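Buy the Small Place With the Going Concern

I've been reading business-for-sale listings every Sunday for nearly 10 years, and I still get a little thrill when a small café comes up with everything left in it. Tables, fridges, the coffee machine, the regulars! People tell me I should be looking at empty units and "building a brand." I think they have it backwards, and I'll happily argue the point with anyone.

Take Trummer, the lunch place on the corner in Flollinside. It changed hands in September as a working business, and the new owners opened the next morning with the old menu and the old phone number. They had money in the till by noon. Two doors down, somebody took a bare shell of the same size and spent months on drains, permits and an extractor fan — all while paying full rent. Guess which one I'd want my savings in.
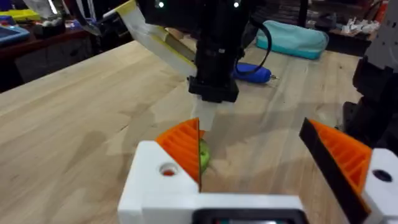
Orange fingers over a butcher-block tabletop, with a small green object between them.

Yes, goodwill is slippery. You can't put it on a shelf, and sellers love to inflate it. I once looked at a bar in Trurnau where the asking price included 2 years of "projected loyalty," and I laughed all the way back to the car. So ask for the takings, week by week. Sit in the place on a dull afternoon and again at eight at night. Talk to whoever delivers the bread, if they'll let you. And read the lease twice, especially the part about who can raise the rent and when.

But when the numbers hold up, what a lovely thing to buy! I'd take 300 square feet in Kemumura with a line at the counter over a beautiful empty room with parking. You learn the trade from people who already know it, and the customers tell you very quickly what they want changed (less than you'd think, in my experience). Keep the cook. Keep the soup on the menu, too, at least through your first winter.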